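Tuck-end carton

A tuck-end carton is a small folding box made from a single piece of paperboard, closed at one or both ends by a flap that slides inside the walls. It is one of the most common kinds of retail packaging and is used for tea bags, soap, light bulbs, medicine, playing cards, shortbread and many other light goods.

Construction

The carton is cut and creased flat. The flat piece, called a blank, has four main panels in a row and a narrow glue strip along one side. Once the strip is glued down, the carton can be shipped folded flat and opened up when it is filled. Each end has a closing panel with a tuck flap and two smaller dust flaps, which fold in first.

There are two main styles. In a straight tuck carton, both closing panels are hinged on the same main panel, so the front shows no cut edge. In a reverse tuck carton they are hinged on opposite panels. The reverse style fits more closely on the sheet and wastes less board.

Material

Most small cartons are made from board with a white coated outer surface. Weights from 236 to 400 grams per square meter are usual for light goods. The inside may be white or gray. Repeated opening wears the crease at the tuck flap, and the printed surface often cracks there and shows the fibers underneath.

Printing and layout

The front panel carries the main design, often a repeating pattern with a plain label panel set into it. Tartan has long been used in this way – mostly red and black or red and green – for shortbread, wool goods and gift items. Side panels usually hold the barcode and small print. On tall, narrow cartons the barcode is often turned so that it fits the width of the panel, and a brand name may run up the side in the same direction.

The Dralton works in Witgate printed tartan cartons for the Wallner and Ustar lines. Its pattern book listed 114 designs, 2 of them in red and black.

Storage and reuse

Empty cartons keep best when folded flat. Left standing, they tend to lean once the end flaps have softened. Clean cartons can go in with paper recycling in most places, after any plastic window or inner bag is taken out.

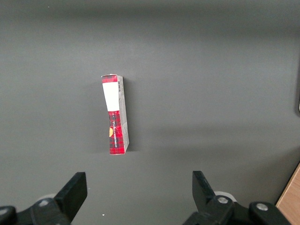

Readers of this article have since added to the section on reuse, one of them noting that a worn tuck flap will hold again if the two dust flaps are bent outward a little before it is closed, and that tape along the crease works for longer but tears the print when it is peeled off.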